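Search notebook entries Go

Bin cell notebook, October

Protective stop, again, a little after 10 this morning. Pendant said force limit on the wrist, arm frozen over the bin with the gripper open. Cleared it, jogged up by hand, restarted, and it ran fine until it did the same thing before lunch. That makes 2 today. The summary from the Hallbridge call says these are "nuisance stops" and that we should raise the threshold. I don't buy it and I haven't raised anything.

What I have to go on is the Otia log. Total picks since we moved to the new bin: 2,596. Picks that ended in a stop or a retry with high force: 254. If it were plain noise in the force reading I would expect the bad ones to be spread over the whole floor of the bin. They aren't. Sorted by target position, they pile up near the walls, worst along the far one. The middle of the bin is almost clean. A noisy sensor does not know where the walls are.

The other story going around is that the object mix is to blame, the dark see-through container most of all, because the depth is poor on it. Depth is poor on it, I agree. But I pulled the stops by object and the container is not out of line once you drop the picks near the wall. The lemon-shaped thing stops the arm just as often when it has rolled up against a side. 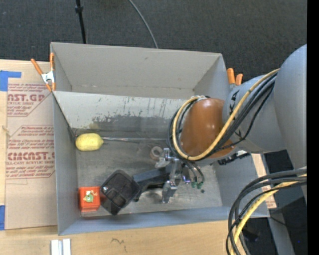 So, things I can check without arguing with anybody:

1. Where the collision model thinks the walls are. It was made for the old bin, straight sides. This one flares. Hasel planner loads the box file at startup and I see no sign that anyone changed it after the swap. If it treats the sides as upright it could be wrong by a good bit at the rim or at the floor, depending on which edge was measured, and I can't tell from the file which one that was.

2. Whether the bin moves. It is held with spring clamps and it is cardboard. I pushed on the far wall with my palm and it gives. That matters for the force numbers too: a wall that bends eats part of the contact, so a light reading doesn't prove a light touch. Anyone quoting peak force as proof that nothing is hitting should think about that.

3. Cables on the wrist. Demchenko's fault guide puts cable drag first on its list for force trips. I ran the wrist through its range in free air, slowly, with the pick poses only. Peak reading from the cables alone was well under the limit. I will not rule it out at full speed, but it would not explain the wall pattern either.

There are scuffs on the floor and running down the inside of the far wall. I'm noting them and no more. We have no record of what the surface was like on day one, so I can't say which marks came from the gripper and which from anything else. Should have written that down at the swap. Wiping the floor and far wall with a rag tonight and going over the scratches with chalk, so at least anything new will show.

About the threshold. It is at 65 on the pendant. The suggestion was to go up until the stops go away. They will go away, sure, and then the first thing we hear about will be a bent finger or somebody's hand. The limit stays where it is until there is a cause written in this book. I put a note on the pendant to that effect. Please don't peel it off.

Afternoon: measured the bin at rim and floor, made a new box file with slanted sides, loaded it. Planner now refuses a number of the wall picks outright, "no valid approach," which at least agrees with what I've been saying. It doesn't prove it. Fewer wall picks means fewer wall stops whatever the reason, so the count by itself will look good and mean little. Need to force the same targets with the old file and the new one, reduced speed, someone on the stop button, and compare force traces.

Not started. Ran out of day. Arm is parked and powered down, old box file kept next to the new one with _old on the end.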